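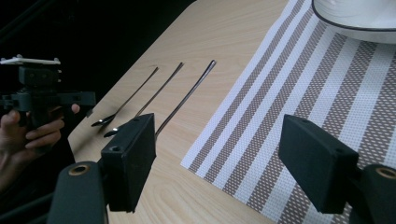

2. Family Meals and Study Habits in Nurnby

Report by Sofia Pappas and Antigoni Katsaros
Supervisor: Glykeria Nikolaidis
Handed in September 7, 2021

2.1 Why we chose this topic

In our first report we wrote about the school lunch in Nurnby. Many students told us then that the lunch is not so important for them, and that the real meal of the day is in the evening at home. We wanted to know if the students who eat dinner with their family also have more regular hours for homework. Our supervisor advised us to keep the question small, so we did not ask about grades.

2.2 How we collected the answers

We made a paper form with nine questions and gave it to students of the two upper classes in January. We received 113 forms back. Later we also made longer talks with 38 of these students, each one during a free hour in the library. Magdalini Deligiannis helped us to translate the form, as some students read it more easily in Greek.

The form asked on how many evenings of the last week the student ate together with at least one adult, at what time the meal started, and who set the table. It asked also when the homework was started and if it was finished before sleeping. 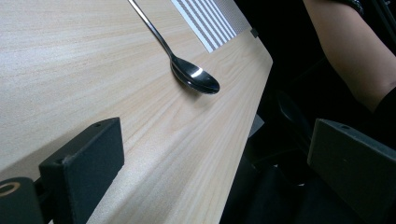

The question about the time of the meal was more difficult than we expected. Some students wrote the hour when the food was ready, and others wrote the hour when everybody was sitting. We decided to keep both kinds of answers, but we marked them with a different letter in our table. If we make the form again, we will write this question in two parts.

2.3 What we found

Students who ate with an adult on five or more evenings usually started the homework at the same hour every day. Most of them started before dinner and finished a small part after it. Students who ate alone gave very different hours, and several wrote "it depends."

In the talks we heard also about work shifts. Families where a parent works at the Makris bakery eat very early, and then the student has a long evening. Families with someone who travels to Celstead for work eat late, and the homework is done first. One girl said that she likes the late dinner because it tells her when to stop studying.

2.4 Limits of the work

Our students come from one school only, and Nurnby is a small town with 3457 inhabitants. We cannot say that the result is the same in Hovberg or in a big city. We also asked about one week, and in that week there was a mathematics test for one of the classes.

The forms are kept with Ms. Nikolaidis, and the empty form is in Appendix B.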